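4.2. Percepción desde la cámara de muñeca

El módulo de Plenonetti recibe únicamente la imagen de la muñeca y estima el centro y el radio de cada rollo de cinta. El detector se ajustó con 2000 imágenes anotadas a mano. Los píxeles de los dedos se excluyen con una máscara que depende de la apertura de la pinza, leída del controlador Nisura en cada ciclo. El caso más difícil es el rollo de color parecido al del fondo, donde el contorno se apoya sobre todo en el núcleo de cartón.
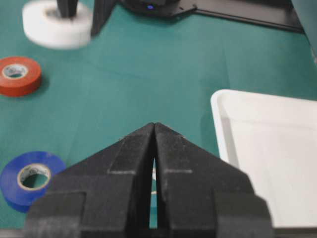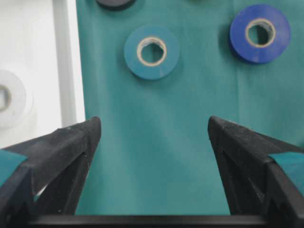 Figura 3. Vistas de la cámara de muñeca con la pinza cerrada (primera) y abierta (segunda).

4.3. Planificación del agarre

Promden genera 22 candidatos por rollo y descarta los que invaden la zona de otro objeto. El resto se ordena por holgura.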